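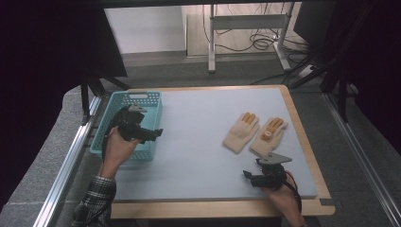 Orange-tipped work gloves and the turquoise basket.

Filed under: Tidying, Doubts

Every December somebody swears that baskets fix clutter. I have my doubts. A basket with holes in the sides is still a pile – it just has walls. Corentin Chevalier says gloves should live in one, as a pair.

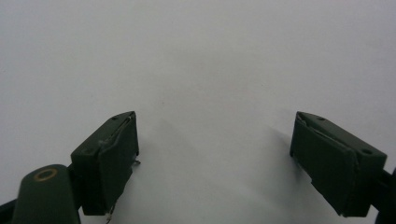

Maybe. Mine end up under the mail within two days, so I'll believe it when I see it.

5 comments | 54 shares

Recent posts
Do drawer dividers do anything?
The Moretti shelf, one year on
Against labels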